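The Slow Pleasures of a Springer

My uncle kept his air rifle behind the pantry door, wrapped in an old bath towel, and every fall he took it out, wiped it down and shot pine cones off the back fence until it was too dark to see the fence. I was allowed to fetch the pine cones. It took two years of fetching before I was allowed to shoot, and I believe I missed everything that first evening, including, somehow, the fence. I have been trying to make up for it ever since.

So when people ask me why, with all the wonderful pre-charged rifles on the market, I still spend my winter evenings with a spring-piston gun that wheezes and kicks and weighs about as much as a sleeping dog, I never have a quick answer. I have a long one, and the editor has kindly given me the space for it.

A springer, for those who came to the sport by another door, makes its own air. You break the barrel or pull a lever, a big steel spring is squeezed back behind a piston, and when you pull the trigger all of that comes rushing forward at once. There is no tank to fill, no pump to lug out to the car, no gauge to squint at. There is also a good deal going on inside the gun before the pellet has left the barrel, and that's where the trouble starts, and the fun.

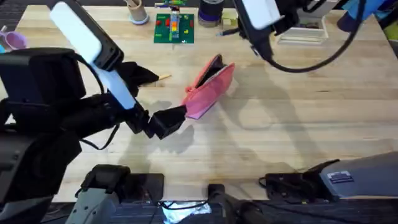
The first thing a springer teaches you is to stop holding it so hard. Everybody grips a rifle as if it might run away. A heavy firearm will forgive you for that, and a pre-charged air rifle hardly notices, but a springer wants to jump forward and back in its own way, and if you fight it differently each time it will put each pellet somewhere new. You rest the fore-end on your open palm, you let the butt sit lightly against your shoulder, and you let the thing move. Then you do it again, just the same way. The doing it again is what takes the years.

Dirk Segers, who shoots at the same indoor range I do and has a much better temper, told me he spent his whole first December on nothing but where his left hand went. He had bought a secondhand Stakier, a plain underlever model with a beech stock and somebody else's initials scratched under the butt pad, and it sprayed pellets like a garden hose. He tried new screws, and then he tried a new scope (this is always the expensive stage). Finally he put a strip of masking tape on the stock where the groups came out smallest, and that is where his hand has gone from then on. The tape has been replaced a few times. The scope went back to the shop.

"I was ready to sell it," he said. "Now I'd sell the car first."

I'm not sure his wife has been told this.

Then there are the pellets, and you should know that I am a hopeless case here. A springer is fussy about what it eats. Two rifles off the same bench on the same afternoon may want different brands, different head sizes, even different tins of the same brand. I have 14 kinds on the shelf above my washing machine at the moment, and my own rifle, a Karabulut break-barrel that I'm very fond of, likes exactly two of them. One is a cheap domed pellet that I bought by accident. The other is no longer made, of course.

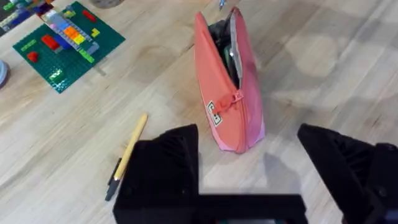 Open pencil pouch on a wooden tabletop.

If you are just starting, please don't do what I did. Buy small tins, or go halves with a friend, and shoot each kind from a rest at the same distance with a bit of patience in between. Write it all down on the target itself - the pellet, the distance, what the wind was up to. Give every new kind a good number of shots before you judge it, too, because the barrel seems to need some time to get used to the change. A spring gun that has been cleaned right down to bare metal can take a while to settle, which is one reason I clean mine less often than my uncle would have liked.

As for distance, I'd stay close for much longer than you want to. At the Kolinon range, where our little group shoots through the cold months, the short lanes are always the busy ones, and some of the best shots in the building never leave them. A group the size of a shirt button at short range is a lovely thing to carry home in your pocket. Once you can do that on a bad day, move back a little, and be ready to feel like a beginner again. 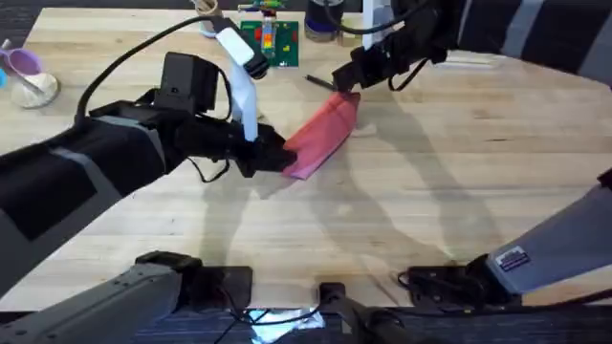

The safety rules are the same dull and precious ones as everywhere. Eye protection goes on before the rifle comes out of its case. With a break-barrel, you keep a firm hand on the barrel the whole time you are loading, and your finger stays well away from the trigger until the action is closed and you're on target. Never leave one cocked while you go for coffee. It is unsafe, and it's unkind to the spring besides.

Looking after one isn't much work. Check the stock screws, which do love to creep loose, and wipe the outside with a lightly oiled cloth after handling. Keep oil out of the compression chamber unless the maker's booklet tells you otherwise. I check my screws every 200 shots, roughly, or whenever the groups go strange and I'd like to blame something other than myself.

There is a winter springer match at Skitska that I've shot in for several seasons now, never with any distinction. It's held in a drafty hall with a stove at one end, and the lanes by the stove are drawn by lot, so that some of us shoot in shirtsleeves and the rest in mittens with the fingertips cut off. Last time I drew the far wall. I dropped my first three targets, got terribly excited, gripped the rifle like a fence post and missed the next four in a row. Dirk, two lanes over, very politely looked at the ceiling.

I'll be back there this winter with the Karabulut and what's left of the good tin. I have put a strip of masking tape on the stock.

22 Dec 2024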